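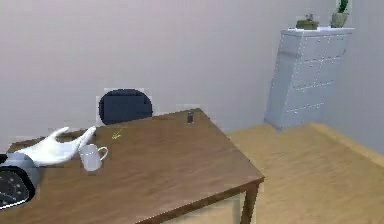
Skye MacRitchie wrote in to say that I was being mean about wedding invitations. Her point was that a couple should be able to ask whoever they like for whatever part of the day they like, and that an evening-only invitation is a kind offer which guests are free to turn down. I have thought about it for a week and I still disagree.

The evening invitation made sense when the evening was a separate event. You had a meal for family in one place, then a dance in the village hall, and the whole street came to the dance. People lived close enough to walk home. My parents did it that way in Dodarham and I don't believe anyone felt left out.

Most weddings I go to now are held at one venue a long way from everybody. Last December I drove 90 miles to arrive at half past seven, in time to see the plates being cleared. The day guests had been together since noon. They had their jokes and their tables, and they were tired. The evening lot stood near the bar in their coats. There were 19 of us and we mostly talked to each other. I had paid for a room, bought a present off the list and used a day's leave, and I spoke to the bride for two minutes.

Skye says venues charge so much a head that couples have no choice. I accept the price is high. But the evening guests cost money too, once you have paid for the second buffet and the later bar, and at plenty of places the hire of a bigger room. Euan Farquharson and his wife looked at this when they were planning theirs. They dropped the evening list and the buffet, and found they could seat 10 more people for the meal. A few old colleagues got no invitation at all. As far as I know they are still on good terms.

That is the part people find hard. Leaving someone off feels rude, so they get half an invitation instead. I would sooner be left off. If a friend tells me it's a small wedding, I send a card and take them out for supper afterwards, and we get a proper talk.

I'd make an exception for neighbours and workmates who live nearby. If the venue is a short taxi ride away, an evening do is pleasant and costs them very little. Lorna Sutherland asked her whole office to hers on that basis - no presents, come if you fancy it - and most of them did.

For anyone who has to book a bed, ask them for the day or don't ask them.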